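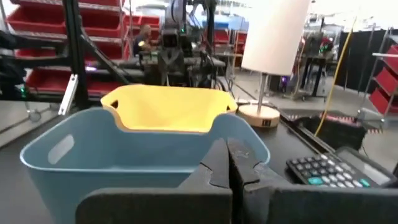
One respondent in Tesitz objected that the whole question was badly put, that a container cannot make anyone tidy, and that she had filled in the survey only to say so. We have some sympathy with her. The claim under review in this section is that households which move their loose belongings into open plastic containers lose fewer things and spend less time looking for them. It is repeated in retail leaflets, in advice columns and, with less excuse, in the introductions of papers that then go on to study something else.

4.1 Where the claim comes from

Most of the statements we traced lead back to the Irnance household survey, which mailed forms to 500 addresses in Tesitz and in the Valdovinos district. The form asked people to estimate how many minutes a day they spent looking for things, and then to say whether they used storage containers. Those who used containers gave lower estimates. That is the entire finding. The survey's summary page turns it into a saving, and later writers turn the saving into an effect.

Several things are wrong with this. The minutes are guesses, made at the kitchen table by people who had already been told in the cover letter that the survey was about getting organized. Someone who has recently spent money on storage has a reason to believe it was well spent. People who are careful with their belongings may also be the ones who buy containers in the first place, and the form had no item that would let us separate the two. We asked for the response rate by district and were sent a single figure for both places together, so we could not check whether the pattern holds in each.

The second source is a trial run by Wekolon, a maker of housewares. It lasted 30 days and had two groups, one given a set of containers and one given nothing. The group with containers reported fewer lost items at the end. The group given nothing had no visits and no reminder cards, while the other group had both. Any attention at all might have produced the difference. A fair comparison would have given the second group the same visits and the same cards, with cardboard boxes or a shelf to go with them.

4.2 What counts as a container

The two sources do not agree on what they are measuring. The Irnance form lists "bins, tubs, baskets or similar" as a single answer. Wekolon counts only its own open-topped products. Neither separates containers that can be lifted and carried from those meant to stay put, although the advice literature leans heavily on carrying: a person is supposed to walk from room to room, gather what is out of place, and return it. If carrying matters, then handles ought to matter, and a survey that ignores them has left out the one physical feature its own argument depends on. The bin in Figure 6, light blue with an oval cutout in its side wall, and the yellow molded piece in Figure 7, with an elongated opening for the hand, would both go under the same heading as a sealed crate.

Size is treated just as loosely. A deep bin hides what falls to the bottom of it. Eleven respondents in Valdovinos wrote in the margin that they had found a missing object in a container they had already searched, and those notes were not coded. We read them because we asked for the paper forms. They tell us little about the average household, but they point the opposite way from the summary page, and it is hard to see why they were left out of it.

Color has been brought in as a further refinement. The argument is that a bright container is easier to spot, so its contents are easier to find. The first half may well be true. The second does not follow, and no study we located tested it with more than one color in the same home.

Figure 7. Bright yellow molded plastic with a handle opening, seen from very close on a black tabletop.
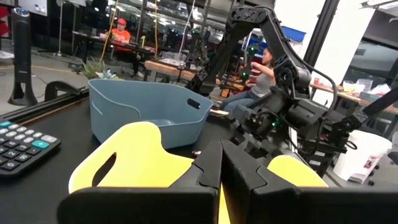
Do households with containers spend less time looking for things? We don't know, and neither source was set up to find out.

An adequate study would need a record made when an object goes missing and another when it turns up, kept by the household for long enough to include a busy month such as December. It would need a start date for the containers, so that the same home could be compared with itself. It should also record what happens after the first few weeks. Anyone who has bought a set of storage tubs in January can guess at the answer, but a guess is what we are complaining of.

4.3 A note on the time estimates

Even if the reported minutes are taken at face value, they are awkward to use. A large share of the Tesitz answers are round numbers, and the form printed a worked sample with a round number in it. People who are asked how long they spend on a dull task tend to reach for whatever figure is nearby. We therefore leave the estimates out of the pooled table in Section 5 and report only whether a household said it had lost something in the past week, a weaker measure with its own problems. Respondents were not told whether keys found in a coat pocket should count, and the margins suggest that they settled the matter in different ways.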